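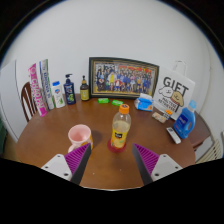 Practical Robotics 2
Handout 6: Comparing finger pads on the hand-held gripper

Module leader: Dalal Twal

Read this before the lab. You will need the results sheet and your notes from Handout 5 on contact and friction. The write-up counts towards your coursework mark.

1. What the lab is for

Last week we worked out on paper how much squeeze a two-fingered gripper needs to lift an object of known weight. The sums assumed flat pads, a hard object and a friction value taken from a table. Household things break all three assumptions. A plastic bottle gives way when you press it, a mug curves, and a soft pack of tissues changes shape completely.

In this lab you will use a hand-held gripper to pick up ordinary objects with two sorts of pad and compare how often each one holds. No arm is involved. You are the arm, so you can try an approach, change your mind and try again in a few seconds. The same pads go on the arm in Handout 8.

2. Equipment

The two sets of pads are:

Prumik ridged pads. Soft, with fine parallel ridges across the face.
Dirneo flat pads. Smooth face, slightly stiffer.

Both fit the same white brackets. Undo the small screws, swap the pad and do the screws up again evenly. If one side is tighter than the other the finger sits twisted, and your first few grasps will go wrong for reasons that have nothing to do with the pad. The wrist camera stays on throughout. It has a very wide lens, so straight edges near the sides will look bent and the corners go black. Keep this in mind when you judge distance from the video, as objects near the side seem to lean when they are standing up perfectly well.

3. The objects

Use a bottle with a drink in it, a mug with a handle, a wrapped bar of soap, a soft pack of tissues, a toothpaste box and a pump bottle. Set them out on a table with other things left among them. A bare table is too easy. In a crowded layout the mug may stand partly in the way of the bottle, and part of the task is deciding which side to come in from.

Do not tidy the table between pads. Put each object back where it was, to within a finger's width.

4. Method

Fit the first set of pads. Open the fingers fully and line up the gap with the object before you move in. For each grasp, close the fingers, lift a hand's width off the table, hold still, then put the object down.

Score each grasp as follows:

Held: lifted and put down with no movement in the fingers that you can see.
Slipped: lifted, but it turned or slid.
Dropped: fell, or never left the table.

Make 40 grasps with the ridged pads and 40 with the flat ones, sharing them between the objects as the results sheet shows. Swap operators halfway through each set. People get better with practice, and if one person does all the ridged grasps first and another does the flat ones, you are comparing people as well as pads.

Note the approach for each grasp, from above or from the side. For the mug, also note whether you took the handle, the rim or the body. These are three quite different grasps and must not be added together.

5. Things that commonly go wrong

Pressing down on the table. The finger tips bend and the pads no longer meet the object squarely. Stop just short of the surface, particularly with the soap, where there is little height to work with.

Gripping a pump bottle by its head. The head can turn on its neck, and you will score a slip that the pad did not cause. Grip the body.

Squeezing the tissues until they hold. They nearly always will, but the pack is crushed. Write down "crushed" beside the score.

Ridges running the wrong way. Ridges resist sliding across them much better than sliding along them. Check which way they run against the direction of the load and say so in your write-up.

6. A note on earlier results

The Rungrueang set, which some of you will have downloaded already, holds around 2,000 grasps recorded with the same kind of tool. It is useful for checking your scoring, but the operators there used only one type of pad — so it cannot answer our question. The Flatitz notes on the reading list cover pad wear and are worth twenty minutes.

7. Write-up

Two sides at most. Give a table of scores by object and pad, then discuss two objects in detail, choosing one where the pads differed and one where they did not. Explain the result using the contact models from Handout 5. If your results disagree with the model, say which assumption you think failed and what you would measure to find out.

Hand in the results sheet along with the write-up, including the grasps you think were bad. Late sheets go to Dalal Twal directly.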